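Osamu Furukawa still gets a little breathless talking about his first one. He was walking home along Minhas Road in a March rain, flashlight in hand, when something black and yellow stepped off the gravel shoulder and started across.

"It looked like a toy," said Furukawa, 53. "Bright yellow spots, this big goofy smile. And then I moved the light and there was another one, and another one behind that!"

They were spotted salamanders, headed for the pools at the bottom of Skullberg Hill, where they breed every year once the ground thaws. Most of the year they live underground, and plenty of people in Usau have never met one. Furukawa has been out for nearly every big night in the 22 years since.

His neighbor Akinyi Nyanda came along one spring to see what the fuss was (she brought the wrong boots) and now keeps the tally. Their best night so far was 271 salamanders, all on the same 400 feet of road.

"I was soaked, my pencil quit, and I was having the time of my life," Nyanda said. "You're kneeling on wet pavement at eleven at night, whispering to an amphibian."

She watches the forecast the way other people watch basketball. She wants steady rain after dark and air that has warmed up past 40 degrees or so. Wood frogs often move on the same nights, and by the next afternoon the pools can be loud with them, a clucking sound Furukawa compares to ducks arguing in another room.

Anyone who wants to help carry should have clean, damp hands with no lotion or bug spray on them, he said, and should set each animal down on the side it was already walking toward.

"They know where they're going," Furukawa said. "You're just the crossing guard."

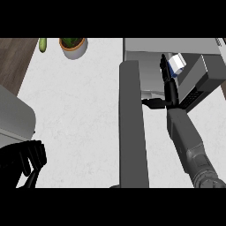 **Outdoors & Wildlife**

Walkers meet at 8 p.m. on rainy March nights by the Skevona trailhead. Bring a flashlight and something reflective.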